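Grip-loss fault (two-arm tabletop cells)

Print this article | E-mail this article

A grip-loss fault is a failure in which a robot gripper lets go of an object, or closes harder on it, without a command to do so. It is best known from the Rusbridge cell, a two-arm tabletop setup, where it was logged 2 times in 3,877 grasps.

Cause

The fault was traced to the cable conduit running to the wrist. When the arm reached low over the table, the conduit pulled on its connector and the finger position signal dropped out. The controller then used the last value it had – sometimes an old one. 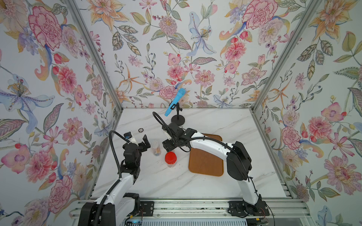
Tove Þorgeirsson has disputed this account, arguing that a worn connector would give the same log entries with no pull on the conduit at all.

Correction

The Prokon controller was changed to stop both arms when the signal is lost. A test of 696 grasps followed on a Saturday, with no repeat. Smooth, rounded objects are the hardest case, as a small change in force can free them.

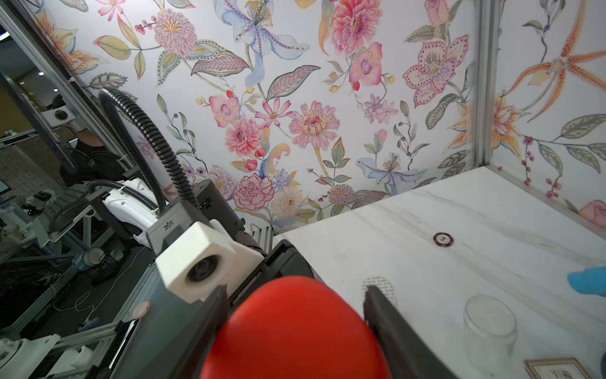

Comments

Bujar Spahić: Does the stop hold the grip or release it? The article should say.

Ovcombe reader: Ours holds. Keep your hands clear until it is reset.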